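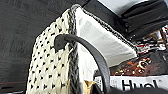
# Cord basketry

Cord basketry is the making of containers from rope, cord or string in place of the stiffer stuff (willow, cane, splint) used in most older basket traditions. Covers knotted, coiled, crocheted and sewn work. Mostly household storage today. Some of it decorative only.

The line between a cord basket and a bag is not fixed. General rule among makers: if it stands up empty, it's a basket. If it slumps, bag. Plenty of pieces do a bit of both.

## Terms

- **Wall.** The sides, from base to rim.
- **Base.** Round, oval or square. Usually made first.
- **Rim.** The top edge. Often bound, braided or wrapped, sometimes in a second color.
- **Core.** The inner cord in coiled work, hidden or partly hidden by the wrapping.
- **Working end.** The loose end being knotted or wrapped.
- **Ground.** The main pattern of the wall, before any added decoration.

Usage varies. In the Dikberg workshops "lip" is used for rim and "foot" for base, and older pattern sheets from there can be confusing for this reason.

## Materials

Cotton cord is the most common. Soft on the hands, takes dye well, holds a knot. Stretches under load, which has to be allowed for in anything with handles. Jute is cheaper and stiffer but sheds. Sisal stiffer again, rough, and not kind to the fingers over a long day. Hemp sits between the two.

Paper cord came into use when cane was hard to get. Twisted kraft paper, surprisingly strong, hates water. Synthetic cords (nylon, polypropylene, polyester) don't rot and are used for laundry and pool storage and outdoor pieces. They slip. Knots need to be pulled down hard, and cut ends are usualy melted.

Cord thickness decides most of the look. Thin cord gives a fine, closed surface and takes forever. Thick cord works up fast, gives a lumpy wall with strong shadows, and leaves gaps unless packed very close. Whether the gaps are wanted is a matter of taste.

## Techniques

### Knotted

Cords are hung from a base or ring and tied to each other in rounds. Square knots and half hitches do nearly all the work. Offset each round by half a knot and you get a lattice. Keep the knots stacked and you get columns. Open lattice walls are lighter and let air through, good for onions, potatoes, towels. Less good for small things.

### Coiled

The oldest of the lot. A core is wound in a spiral and each turn is stitched or wrapped to the one below. Wall shape is controlled by where each new turn sits: outward to widen, straight on top to go up, inward to close. Very strong. Slow.

### Sewn

Coiled work done on a sewing machine with a zigzag stitch. Cotton clothesline is the usual choice. Caught on with home sewers because a small bowl can be finished in an evening. Needles break often. The bowl has to be tilted against the side of the machine to raise the walls, so there's a limit on size with an ordinary domestic machine.

### Crocheted

Worked in the round with a large hook. Quick, stretchy, floppy unless the cord is thick or the stitches are very tight. Some makers crochet over a core for stiffness.

### Over a frame

Cord woven or knotted around a wire or wood frame. The frame does the standing up, the cord does the covering. Common in factory goods, where it keeps every piece the same size for stacking and shipping. Purists don't love it.

## Rims

The rim takes the most wear and is where most baskets fail. Three or four strand braids are common, sewn on with a thinner cord. A plain wrapped rim is faster. A folded rim, where the top of the wall is turned over and stitched down, is the strongest but eats up cord.

Dark rims on pale walls are popular in shops. Practical reason too: hands touch the rim more than anything else, and grime shows less on gray or brown.

## History

Hard to trace. Cord rots, and what survives from early periods is mostly scraps and impressions in clay. Coiling was known in many parts of the world long before written records, with grass and reed cores mainly. Knotted containers come into it by way of netting, and sailors' ropework added a lot of the fancy knots still in use.

The craft revival of the 1970s brought knotting into ordinary homes. Plant hangers first, then wall pieces, baskets a distant third. Interest fell off, then came back when open shelving and cube storage made the square basket a standard houshold item.

### The Dikberg workshops

A small group of shared workshops that grew up around a cord mill. The mill sold its short ends cheap, and people found something to do with them. Ewan Gilchrist, a ropemaker at the mill, wrote the first pattern sheets, later collected as the *Drester* set. The sheets were plain: a drawing, a cord length, a list of rounds. A typical square basket in the set calls for 300 feet of cord and 60 hanging strands. No photographs.

Cameron Quinlan revised the sheets later on, fixed several wrong cord lengths and added the braided rims. Both versions still circulate and are not always labeled, so pattern numbers should be checked against the cord list.

### Mahuika and Jurano patterns

Two named grounds from the same set. The Mahuika is a closed ground, tight half hitches, hardly any gap. The Jurano is open, with offset square knots. The largest Jurano panel in the sheets runs to 256 knots, normally made flat and joined at a corner afterward. Names have spread beyond Dikberg and are sometimes used loosely for any closed or open wall.

## Care

Dust with a soft brush, or vacuum on low. Cotton can be spot washed with cool water and mild soap, then reshaped and dried flat. No dryer. Paper cord, damp cloth only. Jute should be kept dry, it smells when wet and can mildew.

A basket that has lost its shape can often be brought back by misting it lightly, stuffing it with towels and leaving it overnight. Doesn't work on synthetics. Loads over 10 pounds will pull most soft baskets out of square in time, handles first.

## See also

- Coiling (basketry)
- Macramé
- Netting
- Ropework
- Wickerwork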